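Cirkley Community Help > Storage & Workrooms

Coating rubbing off the divider in a metal block bin: repaint, line it, or make peace with it?

Samira Akl
18 September 2021

I have a big gray metal bin that lives on the craft room table and holds rectangular blocks. It has a slanted divider running the long way, so there is a small compartment at the back and a large one at the front. The blocks go in the front. The back was going to hold the small ones, according to a plan I made in March and have not looked at since.

The divider came with a light, smooth coating. Where the blocks slide down and hit the bottom of it, the coating is going, and the floor of the bin looks like someone has been ice skating in there. My household puts blocks away by releasing them from chest height and leaving the room, so I do know the cause. What I don't know is whether to do anything.

Choices as I see them: repaint the divider, put a liner in, or leave it alone. A local place quoted me $73 to strip and recoat it, which I'm fairly sure is more than the bin cost. I'd also like it to be quieter. Dropping a block in there at nine at night sounds like a minor collision in the driveway.

The blocks have no sharp edges that I can find and I haven't noticed paint on them. They get stacked, knocked over and thrown back in, and that is their whole life.

mosmont_basement

Get a plastic bin.

Samira Akl

I own several plastic bins. They are full of the lids to other plastic bins.

Sakalauskas

Please don't pay $73 for this. I repainted mine the first year, with a spray can and a great deal of self-respect, and it looked wonderful until people began using it. Paint on a slope that gets hit with blocks all day will come off the slope. You would be recoating it on a subscription.

Before anything else, run a fingertip along the edge of the worn part. If it's flaking, take the loose bits off with a plastic scraper, wipe it down with a damp cloth, and dry it properly. If the edge is tight and just looks ugly, leave the scraper in the drawer. I got carried away there and made my patch a good deal larger. If very small kids are using the bin and you don't know what the coating is, find that out from the seller before you scrape at all.

For the noise, a liner on the floor does most of the work. I tried these:

Felt. Very quiet, and it holds on to every crumb, thread and hair in the building. Lasted two weeks.

Cork sheet. Nice for a while. It curls up at the corners, and then blocks get under it, and then you have a cork sheet riding around on top of a pile of blocks.

Thin rubber mat, the ribbed kind sold for drawers. Mine came from Ikent in a roll and I cut it with kitchen scissors. Cut it a little short of the walls so you can get a fingernail under it. If your floor has holes in it like mine does, decide whether you care about covering them. I didn't, and now I couldn't tell you what they were for.

For the divider, cut a strip of the same mat and hang it over the top edge, held with two binder clips. Don't glue it. You'll want it off the first time something sticky goes down behind it.

Having said all that, I took my liner out last winter to wash it and never put it back. I've had the bin nearly five years and it does its job. The worn patch has a sort of coastline along the top now, and I've stopped seeing it.

hallway_pegboard

Agree on the rubber mat, disagree on leaving it out. Bare metal plus a damp basement equals rust, and rust gets on everything. If you're going without a liner, wipe it down now and then and don't put blocks away wet.

The other thing is lowering the drop. We moved our bin off the shelf and onto the table, and since then people more or less place the blocks in it. "Place" is generous. They aim.

Samira Akl

Rubber mat ordered. I've also posted a sign about placing blocks gently, which was used as a coaster within the hour. Sakalauskas, how bad is yours without the liner? I need something to compare against before I decide how ashamed to be.

Sakalauskas

Bad enough that you can relax. The scratches up high on the divider are thin and I could live with those alone, but the lower part has gone dark where the coating is rubbed away, and the floor is scuffed worst near the middle. Six blocks in the front at the moment, red-brown and green, filed according to the usual system. The back compartment is still waiting for its purpose in life, same as yours. 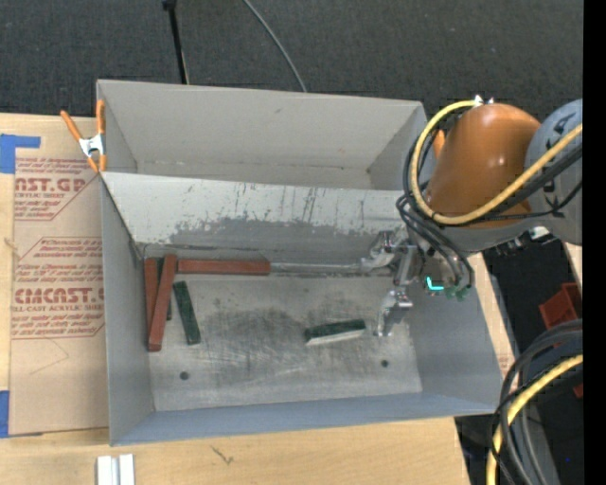 More threads in Storage & Workrooms

Drawer liner keeps bunching up at the back
How do I get old label glue off a metal bin?
Divided bin or two small ones for a shared table?
Felt pads fall off everything I own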